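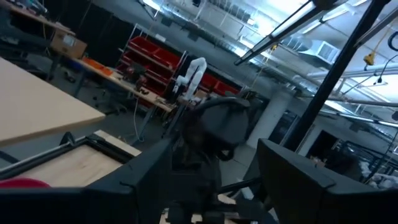
How does a robot learn to pick something up?

A person shows it! Somebody does the job first, using the robot's own arm and fingers, and the robot saves every move so it can practice from them later.

There are two fun ways to do the showing. In the first one, you hold the robot's arm and push it gently where it needs to go, a bit like helping a little kid hold a crayon. In the second one, you never touch the robot at all – you move a controller, and the arm copies you from across the room.

Many robots have a small camera close to their fingers, so they get to see the job from right where the grabbing happens. Imagine having an eye on your wrist! You could look between your finger and thumb at the very thing you were about to pinch.

At the Istine workshop in Gakodthorpe, Ursina Thaler teaches a robot called Gaston to put a spoon in a cup. She shows him 20 times in one morning, and she moves the cup a little before each turn. Why move it? Because if the cup always stood in one spot, Gaston might learn only that spot, and then – plop! – the spoon would land on the table the first time somebody nudged the cup.

Try it at home with a friend. Close your eyes and let your friend guide your hand to pick up a sock and drop it in a box. Do it 4 times, then have a go on your own with your eyes still shut. Now ask your friend to move the box (no peeking!) and try again. Did you miss?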